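Bought in April, reviewed 07/09/2022

The Tunden hand-held gripper kit costs $734 with one camera mount and a spare set of finger pads. We budgeted for two and bought one first, which I'd suggest to anyone planning a collection setup.

Build is solid and the grip is comfortable for a full session. The pads wear quickly – a new set is $13, so put nine sets in the yearly budget. The Koltus case is another $50 and worth it.

The wide lens takes in plenty of the room, so leave money for shelving and bins if yours is as full as ours. Soft, bulky items held close fill most of the view. Cables can hang near your hand and leg, so I'd add clips to the order.

Four stars out of five.

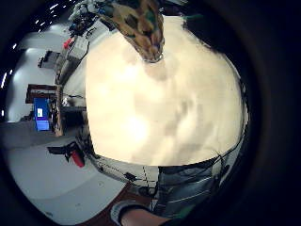
## What to order with it

- Finger pads
- Cable clips
- Koltus case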